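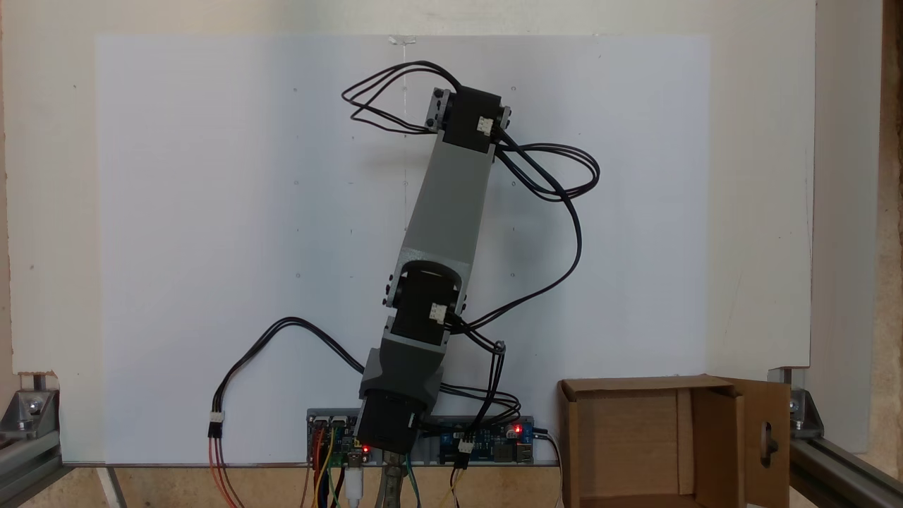
J'ai donc fini par craquer pour les cuissardes Mivus, le modèle respirant avec bottes intégrées, après deux saisons à patauger dans des waders prêtés qui prenaient l'eau au genou gauche. Je m'étais promis d'attendre novembre et les fins de série, mais on avait le chantier de la mare de Lollbridge qui arrivait et je n'avais aucune envie de refaire une journée entière avec une chaussette trempée. Bref, commande passée, colis reçu, et maintenant que je les ai traînées dans la vase un bon moment je peux en dire quelque chose d'utile (enfin j'espère !).

Pour situer : je ne pêche pas. Je fais du comptage d'amphibiens, de l'arrachage de jussie et un peu de plantation de berges, donc beaucoup de position accroupie, beaucoup de ronces, et de l'eau rarement plus haute que la taille. Si vous cherchez un avis sur le lancer à la mouche en rivière rapide, passez votre chemin, je n'y connais rien.

## La taille, parlons-en

Le guide des tailles est une catastrophe. Je chausse du 39, je mesure un mètre soixante-six, et d'après le tableau je tombais pile entre le M et le M « court ». J'ai pris le M court et j'ai bien fait, parce que Da-eun Heo, qui a pris le M normal pour une taille identique à la mienne, se retrouve avec un accordéon de tissu aux chevilles. En revanche elle peut mettre un gros pantalon polaire dessous et moi pas vraiment. En octobre ça passe encore, pour le suivi des grenouilles rousses en fin d'hiver je sens que je vais le regretter.

Côté bottes, comptez une demi-pointure de marge si vous portez de grosses chaussettes. Elles sont assez larges devant, étroites au cou-de-pied. Pour les enfiler ça va, pour les retirer toute seule au bord d'un chemin c'est du sport. J'ai fini assise dans le coffre, les jambes en l'air, à appeler à l'aide.

## Sur le terrain

La première sortie, c'était pour dégager la queue de la mare, là où les massettes avaient tout mangé. Quatre heures dans l'eau et je suis ressortie sèche, à part un peu de condensation dans le dos. Par rapport à mes anciennes en néoprène c'est le jour et la nuit : je ne cuis plus dès que je remonte la berge avec une brouette. Le tissu respire vraiment, je ne m'attendais pas à une telle différence.

Les genoux renforcés, j'adore. Je passe ma vie à genoux dans les carex pour planter des godets et la double épaisseur tient bien, même sur les graviers de l'exutoire. J'ai juste un début de peluchage sur l'intérieur du genou droit, rien d'inquiétant.

La semelle, par contre, bof. Elle est crantée mais pas tant que ça, et dans la vase bien grasse elle fait ventouse. Ro-un Byun a dû me tirer par les bretelles (au sens propre) pour me décoller du fond, et les bretelles ont tenu, bon point pour elles. Sur les pierres couvertes d'algues je marche comme une petite vieille. Il existe une version à semelle feutre, mais je la déconseille à tous ceux qui passent d'une mare à l'autre : le feutre sèche très mal, et entre la chytridiomycose et les bouts de plantes invasives qu'on trimballe, autant choisir quelque chose qui se brosse et se désinfecte facilement. Avec le caoutchouc, un coup de brosse, un coup de désinfectant, rinçage loin de l'eau, séchage complet et c'est réglé.

## Les poches et autres détails

Il y a une poche intérieure dite étanche, avec un zip. J'y ai mis mon téléphone dans un sachet congélation, on ne se refait pas. Le zip est raide, impossible à ouvrir avec des gants. La grande poche chauffe-mains sur la poitrine est super, j'y glisse mon carnet et mes crayons, et elle se vide bien quand on se penche trop (oui, j'ai testé, le carnet s'en est remis).

La ceinture fournie est correcte mais la boucle se desserre. J'ai mis à la place celle de mes vieilles Junoma, plus rigide, et je suis plus tranquille. D'ailleurs, mettez-la, cette ceinture ! Je vois encore des gens entrer dans l'eau sans, et si on bascule dans un trou le pantalon se remplit à toute vitesse.

Ah, et la couleur. Le site annonce « olive », j'ai reçu un brun un peu moutarde. Les tritons n'ont pas fait de commentaire.

## Et le prix ?

Payées 262 euros, livraison comprise. Ce n'est pas donné. Les Junoma en néoprène coûtent nettement moins cher et pour deux ou trois sorties par an en eau froide, elles suffisent largement, elles tiennent même plus chaud. Si vous êtes dans l'eau presque chaque semaine comme nous en ce moment, la différence de confort vaut l'écart, à mon avis. Le modèle au-dessus, avec la fermeture éclair frontale, monte à 389 euros. Da-eun l'a essayé en magasin et jure que ça change la vie pour les pauses pipi. Je la crois volontiers, mais mon budget bottes est mort pour l'année.

Pour la réparation, un petit kit est fourni avec deux rustines et un tube de colle. J'ai déjà utilisé une rustine, merci les aubépines de la haie sud : un accroc minuscule à mi-cuisse, repéré en passant une lampe à l'intérieur dans le garage, toutes lumières éteintes. Collé le soir, laissé tranquille toute la nuit, et ça n'a pas bougé sur les sorties suivantes.

Je mets quatre étoiles sur cinq, l'étoile manquante est pour la semelle et ce guide des tailles. Je reviendrai compléter l'avis après l'hiver, surtout pour les coutures de l'entrejambe, c'est toujours là que les miennes lâchent. Et si quelqu'un a trouvé un tire-botte assez large pour ce modèle, je prends la référence !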